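3.2 Materials and layout

The sorting task used small toy blocks in four colors: red, yellow, green and blue. We chose shapes that adults name without effort, so that errors would reflect the grouping rule and not a missing word. Mendes and Bragança used flat cards for the same purpose, and we kept their order of instructions. Each participant completed 19 layouts, giving 1,283 usable sorts after exclusions. Of these, 795 were made by color first.

Figure 2. Blocks on the wooden board.

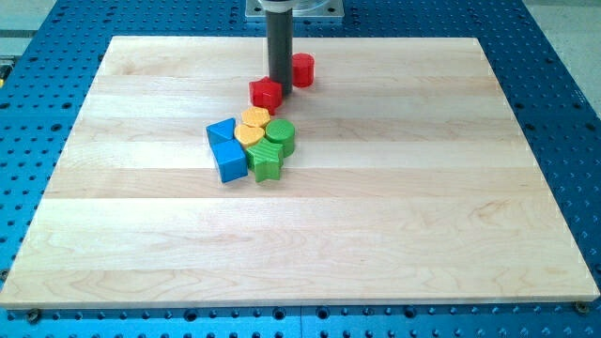 Crowding was the main factor we varied between layouts. In a crowded layout, neighboring blocks differ in both color and shape, and a person has to settle on one rule before moving anything. The yellow heart and the green star in Figure 2 are close neighbors of this kind, while the two yellow blocks, a hexagon and the heart, sit together and favor a color match. Sorts that began with such a pair were coded separately, and the coding rules are given in Section 3.4.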